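Skasberg Work Table Cover by Briro

If you have ever set a hot mug down on a good table and then spent the rest of the evening rubbing at the ring with a dish towel, you already know why we started making these covers. The Skasberg is a heavy, flat-lying cover for tables that get used every single day, for sewing and homework and seed trays and the occasional jigsaw puzzle that stays out until spring (we've all had one!). It comes rolled, never folded, so there are no creases to fight with when you open it up.

We cut every cover to order in our shop on Gagnon Street, and Gordon Nguyen still checks the edges by hand before anything goes in the tube. You can have square corners or rounded ones for the same price. If your table is an odd shape, trace it on brown paper and mail us the tracing — we're very happy to work from that, and we keep it on file in case you want another one later.
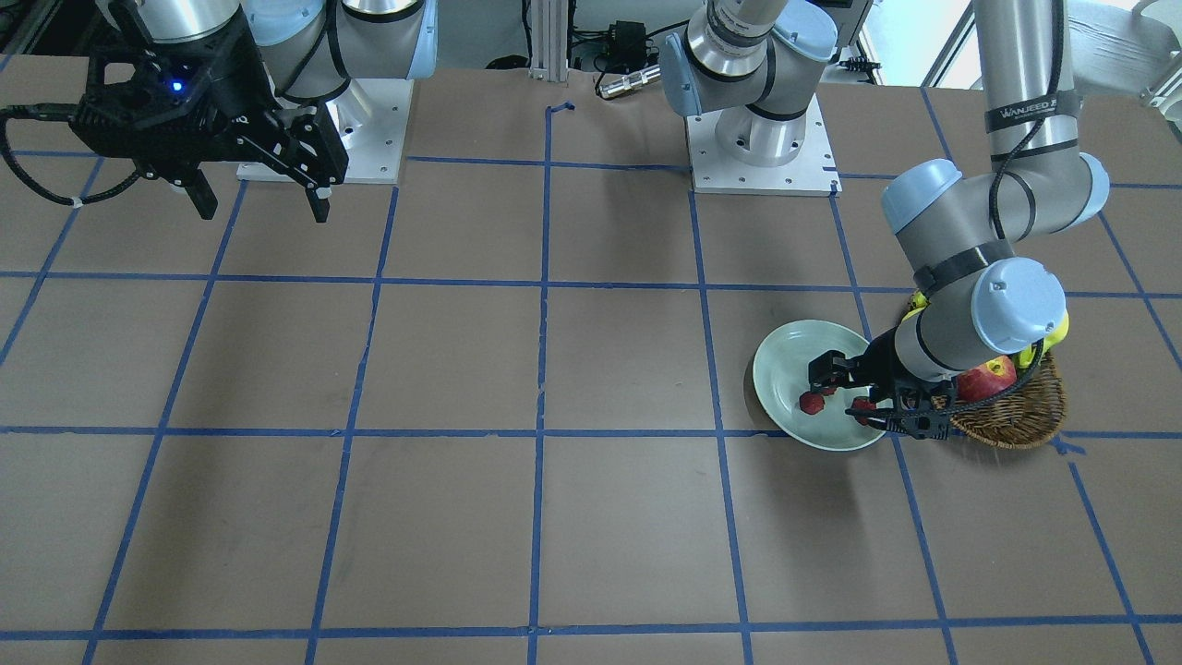

Give the cover a day to relax once it's on the table, especially in cold weather. A few books on the corners will help it along. After that, a damp cloth and a drop of dish soap is all the cleaning it needs. Please don't iron it, and please don't put it in the dryer, even on low. Ink and beet juice should be wiped up quickly, but most other things can wait until after supper.

Sizes and prices
Small, 65 x 120 cm: $65
Large, 65 x 150 cm: $120
Custom sizes: write to us for a quote
Colors: oat, slate, moss
Item number: 508

Covers ship within a week of your order, custom shapes a bit longer. If you already own our Grotier bench pad, the moss is the same green, and the two look lovely in one room. Standard sizes can come back to us unused within the month — just save the tube, and roll the cover with the printed side out.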